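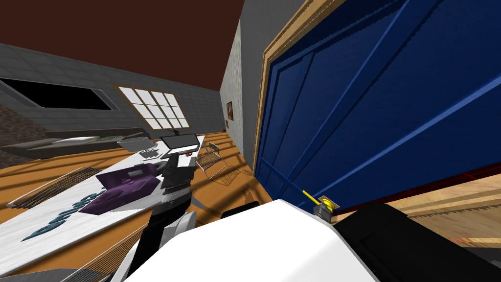
skeker-users Digest, Vol 34, Issue 3

Message: 2
From: Nkechi Ekwueme
To: skeker-users
Subject: Re: Self-filter eats the object I want to pick up

On Wednesday Aleksi Mustonen wrote:

> Running the Karkholm room with the stock wrist camera. With the
> self-filter off, the planner thinks the gripper is in collision with
> itself and won't move. With the self-filter on, it moves fine, but
> Drasado stops reporting anything small in front of the fingers. I have
> tried padding values until I ran out of patience. Sointu says it's the
> transform. Pentti says it's always the transform. I have checked the
> transform.
>
> Is there a padding value that works?

Aleksi,

No. I spent most of March looking for it, so you can have that month back.

Pentti is right that it's always the transform, except for the times when it's the order of the nodes, and I think this is one of those. The launch file that ships with the Karkholm room runs clustering first and the self-filter second. So Drasado gets a cloud with the gripper still in it, joins the gripper to whatever is nearby, and hands over one large cluster. The filter looks at the cluster, sees that most of it is robot, and throws out the whole thing. Your object goes out with it. More padding makes this worse, and less padding brings back the planner complaint, which I assume is how you spent your evening.

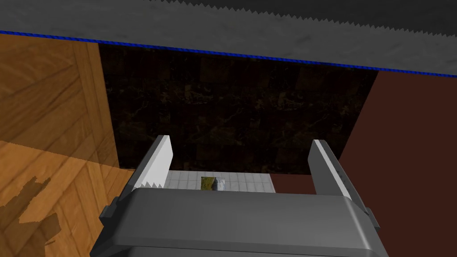 Cluster tolerance is the other half of this, and it's where I'd look once the order is fixed. The default was picked for furniture. It does a lovely job on furniture. Anything you would want to close two fingers on tends to get glued to its neighbor, and the green block with the pale thing pushed up against its right side is about the worst input you can give it: both small, both sitting just over the rim of the housing, so the mask takes a bite out of the bottom of each one before clustering even starts. If you only look at distance they're one object. Turn on color splitting for anything below the size threshold and leave it off for the rest of the room, or you'll be told the wood grain is several hundred separate obstacles. I got 2736 on my first try. The planner went away to think about that and I went to lunch.

The changes, in the order I made them:

1. In the launch file, move self_filter above cluster. Both read the raw topic by default, so remap cluster's input as well or you'll have changed nothing. Ask me how I know.

2. Set filter_unit to point. It defaults to cluster, a setting I have yet to see anyone want.

3. Set color_split to small_only.

4. Put padding back to whatever it was before you started.
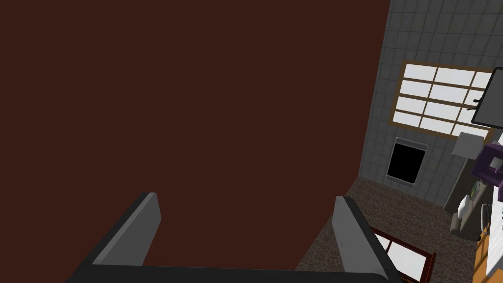 You'll still have trouble when the wrist comes in close to a big plain surface. There's no texture for the depth estimate to hang on to, and Drasado responds by reporting free space with great confidence. Skeker believes it. For now I keep the walls and tall panels in the planning scene as fixed geometry loaded from the room file and only let perception add things to it. Anneli Rantala has a branch that marks low-texture regions as unknown, and I like it better than my way, but it needs the newer message definitions and I haven't had the nerve to rebuild.

One more thing, while you have the file open. The filter takes its joint states from the latest message and ignores the image timestamp. At slow speeds you won't notice. When the arm moves faster, the mask trails behind the fingers, and the part of each finger that sticks out of the mask becomes an obstacle that follows the robot wherever it goes.
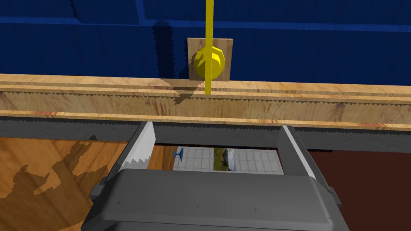 There's a sync_to_image flag that fixes this and costs you two frames of delay. It's missing from the docs. I found it by reading the source, where the comment above it says "temporary."

If it still eats the block after all that, post the output of the filter's debug topic with the arm parked, plus your launch file. The whole file, please. The last person who sent me "the relevant part" had left out the part that was relevant.

And check the transform.

Nkechi

--
skeker-users mailing list
To change your digest settings, reply to the list owner and keep the subject line as it is.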